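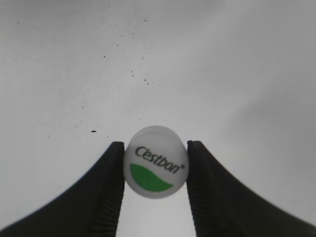

October
Tsz-kin Fang
4 min read

Notes on storing drinking water in an apartment. I rewrote my setup this month after the second main break in Malora, and a few people asked for the working. Thread.

Start with volume. I plan on 100 liters for a two-person household. That covers drinking, cooking and a minimal wash for a little over a week. It does not cover toilets. Flushing water is a separate problem with a separate container.

My first version was all half-liter bottles. 288 of them, twelve cases of 24. 144 liters on paper, easy to buy, easy to hand out, terrible to store.

Weight first. A liter of water is a kilogram, so twelve cases is 144 kg before packaging. I had them stacked in one closet on a Chiu shelf unit. The shelves held. The brackets at the back had started to lean, and I only noticed when I emptied it.

Put water on the floor. If you have to use shelves, use the lowest one and spread the load along the wall.

Second problem is packaging. Small bottles have a lot of plastic per liter and a lot of wall area per liter. Thin walls let a small amount of water vapor out over the years. You see it as panels pulled slightly inward on old stock. The water is usually fine. The stack gets less stable.

Smells also go through thin plastic. I kept two cases next to paint thinner for one summer and poured all of it on the plants. Keep water away from fuel, solvents, laundry products and anything with a strong scent.

The date on a case is mostly about taste and packaging. I still rotate on it, because it is printed there and I don't have to maintain a second system.

Current version: four 20-liter jugs with taps, the rest in small bottles. The jugs do the bulk of it. The bottles are for carrying and for the first few hours, when you don't want to set up a tap in the dark.

Jugs are Nultcombe, the square ones. Square stacks better than round and does not roll. Check that the tap clears the floor when the jug is on its side. Mine needs a brick under it.

Filling: wash with dish soap, rinse, sanitize with a dilute solution of plain unscented bleach, rinse again, fill from the cold tap to near the top, close it. Follow the dilution your local health department publishes. Write the month on tape, on the side you'll be facing.

I refill every six months, October and April. Old water goes to the plants and the mop bucket.

Inventory as of tonight: 83 liters. I'm short because I used one jug during the break and haven't refilled it yet. Which is the system working, but the number is still 83.

On tracking. I tried Beleo for a year. Good reminders, but it wanted every case entered as its own item and I stopped doing it by spring. A sheet of paper inside the closet door has lasted longer.

Correction from Chi-keung Huang, who is right: a full 20-liter jug is 20 kg, and not everyone in a household can lift that. 10-liter jugs cost more per liter and take more floor. If the person at home can't move the 20, buy the 10s.

He also asked about freezing bottles as backup cooling. I do keep two in the freezer. Leave some headspace, and don't count them in the total until they've thawed.

Open question I haven't solved: the bathtub liner. I own one and have never filled it. If you have, tell me how long it took to drain.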